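À propos de la Maison Skyrme

Petit musée d'art et d'histoire de Wirkemside, la Maison Skyrme conserve 281 objets, du masque de procession au carnet de voyage. Chaque pièce a un passé, et nous adorons le raconter !
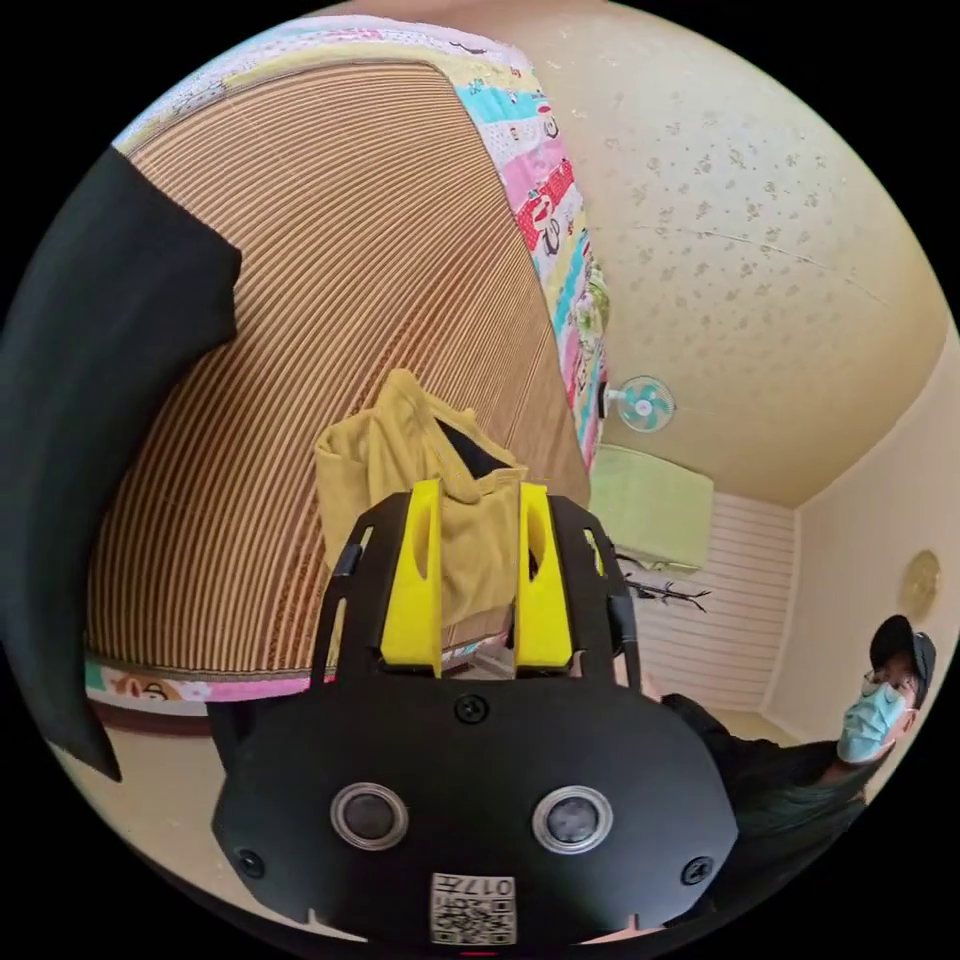
Une étoffe jaune moutarde.

Depuis mars, Leonie Brunner dirige nos recherches de provenance. Elle épluche les registres de la collection Burell, vente après vente, et 101 notices sont déjà en ligne (avec leurs zones d'ombre, que nous signalons toujours). Quand une famille ou une communauté nous écrit, nous ouvrons les archives et nous en parlons ensemble. 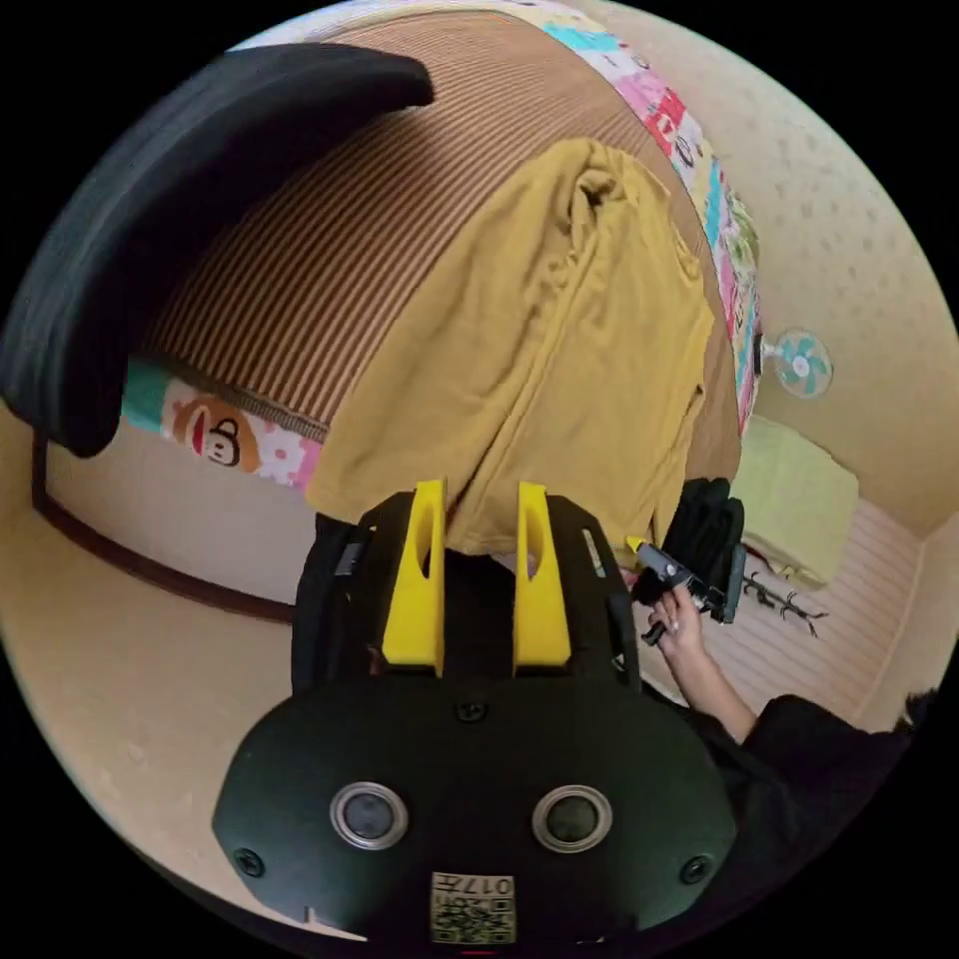
Tissu jaune et literie à rayures brunes.

Les visites durent une heure, par groupes de 20 personnes au plus. La salle de lecture se trouve à l'étage, côté rue Drunden. Venez avec vos questions, on en redemande !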